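Who Sets the Rules for Rental Housing? Eltow and Its State Government Disagree

A city ordinance on rental inspections has become the center of a wider argument over how much authority local governments should hold, and members of the state legislature are now weighing whether to step in.

The Eltow City Council approved the measure in May. It requires owners of rental property within the city limits to register each unit and to allow an inspection every 12 months. Owners who fail to register may be fined, and those who do not correct a serious defect may lose the right to lease the unit until repairs are complete. The council heard public comment for two evenings before the vote.

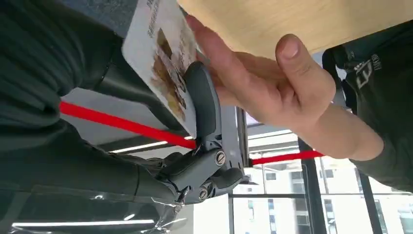 Supporters of the ordinance argue that the city's housing code has long depended on complaints from tenants, many of whom are reluctant to report a landlord for fear of losing their lease. A regular inspection, they contend, removes that burden. The city estimates that 4000 units will fall under the new requirement, most of them in the older neighborhoods east of the rail line.

Property owners have objected on several grounds. The Zamora Rental Owners Association, which represents landlords in Eltow and two neighboring counties, has stated that the registration fee of $46 per unit will be passed on to tenants. It has also questioned whether the city has enough trained inspectors to meet its own schedule. The association asked the council to exempt buildings less than ten years old. The council declined.

The dispute moved to the capitol when a bill was filed to bar cities from requiring inspections of rental property without evidence of a violation. Its sponsors maintain that housing standards should be uniform across the state and that owners with property in several cities should not have to follow a different set of rules in each. 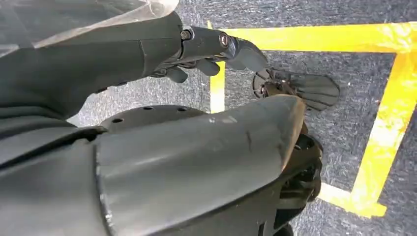

City officials reply that the state code sets only a minimum, and that local governments have been allowed to go further in matters of safety for decades. They point to Kero, where a similar program has operated without challenge. The Kero ordinance is narrower, however. It applies only to buildings with a record of past violations, a distinction the bill's sponsors have raised repeatedly in hearings.

The Zurnon Center for Local Government, a policy institute that follows legislation affecting cities, has published a review of the bill. The review takes no position on inspections themselves, but it cautions that the wording is broad enough to affect fire safety checks in apartment buildings. Sponsors have said they are open to an amendment on that point. None had been filed as of 2026-07-04.

In the meantime, Eltow has begun accepting registrations. Inspections are to start in the fall, beginning with buildings of more than six units. If the bill becomes law before then, the city would have to suspend the program and decide whether to refund the fees already collected. The city attorney's office has advised the council that a refund would require a separate vote.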